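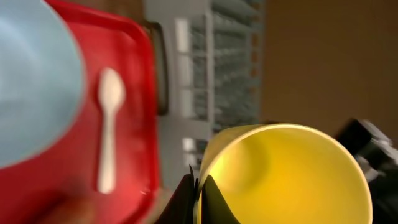
Yellow cup in the gripper, red tray and spoon to the left.

Visit to the Narby student robotics open day

On Tuesday, December 14, 2021 I went with four other members of our club to the open day at Narby. We run a small after-school robotics group and wanted to see how a bigger program handles arm projects. Our own kids have only built wheeled robots so far. The drive took a little over an hour and parking was easy behind the main building.

Check-in was at the side door. We got name stickers and a one-page schedule, and were told to be in the first room by ten. The morning was split into two halves, with a short talk first and then free time to walk between the project benches. Lunch was on your own. There is a sandwich place across the street that was fine.

The talk

Rezaul Wickramasinghe teaches the class and gave the opening talk. It is a one-semester course called Household Tasks, and it started in October this year after a long delay getting parts. Students work in teams. Each team picks a job from the kitchen or the laundry room and has to get a pair of robot arms to do it. The arms are driven by hand at first, with one student at the controls, and every run is recorded. Later the recordings are used to train a program that tries to do the same job by itself.

He put the class numbers on the board. So far the teams have recorded 2,783 runs between them, and 700 of those were thrown out on review. The usual reasons were a dropped item, a bumped camera or a student who forgot to reset the table. He wants each team to finish with up to 1,000 good runs, and said the slower teams would probably not get there by the end of the term.

Someone asked what the students find hardest. He said resetting. After every run, all the dishes have to go back to a new starting place, and after an hour people get lazy and put them in the same spots. The program then learns the spots and does badly when anything moves. His teams now draw the starting layout from a stack of index cards.

The dish bench

We spent most of our free time at the dish bench, run by a team that calls itself Drestidus. Their job is to pick up cups, bowls and spoons and sort them. The dishes are bright solid colors for the most part. One of the students told us they went to a thrift store first and came back with mostly glass, which was a bad idea, and then bought plastic for the cups.

Cups are picked up by pinching the wall, with one finger inside and one outside. It is a simple grip and it works at most angles, but if the fingers go in too deep the cup tips when it is lifted. The team keeps a sheet with the grip they plan to use for each item. Spoons are the worst item on the sheet. They are thin and lie flat, and the fingers have to come down almost to the surface. The students said they were leaving spoons for last.

Bowls come up by the rim. We watched several tries. The student at the controls was good at it, and told us she had needed two full afternoons of practice before any of her runs were kept. A bowl held at the rim wants to swing, so she lifts slowly and waits a second before moving it sideways.

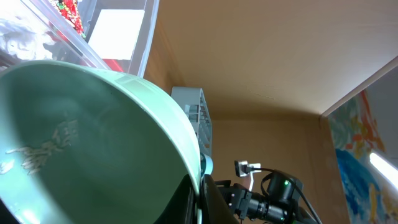
Green bowl held at the rim, with the other arm at lower right.

Each arm has a small camera near the gripper. The view moves with the hand, so whatever is being held takes up a lot of it. We were given a look at the recordings on a laptop. I had expected the background to be a problem, but Rezaul told us he prefers to have some everyday clutter in view, and the teams are allowed to leave things where they are as long as the arms can move freely.

I asked about wear. The finger tips get replaced when they lose grip, and the cables are checked at the start of every session. They have a printed checklist for that, and they let us take a copy. It has more steps than I would have guessed.

The other benches

Team Grernier is folding hand towels. They were between sessions when we came by, and one student was sorting recordings on a laptop. They have two people review each run and only keep it if both agree. It sounded slow, but they had the fewest runs thrown out of any team.

Team Rees is opening and closing containers. The lids on their first set were too tight for the grippers, so they spent two weeks looking for ones that would work. Rizwan Jayawardena, who is in his second year and handles the recording software for all of the teams, showed us how a run is started, stopped and labeled. The label is one short sentence saying what the job was. He said half of his time goes to fixing labels with typing mistakes in them.

What we took home

We filled 40 seats in the room at the wrap-up session, and most of the questions there were about cost and space. A table against a wall is enough for one bench. Two students can run it, but three is better, with one driving, one resetting and one watching the recording.

For our group, I think a single arm and a set of plastic cups is the right place to begin. We will skip spoons. I also want to borrow the index card idea, which costs next to nothing and would help with our wheeled robots too.

The next open day is planned for the spring. Sign-up is by email through the class page, and visitors under 16 need an adult with them. If you want to go with us, let me know by the January meeting so I can work out the cars.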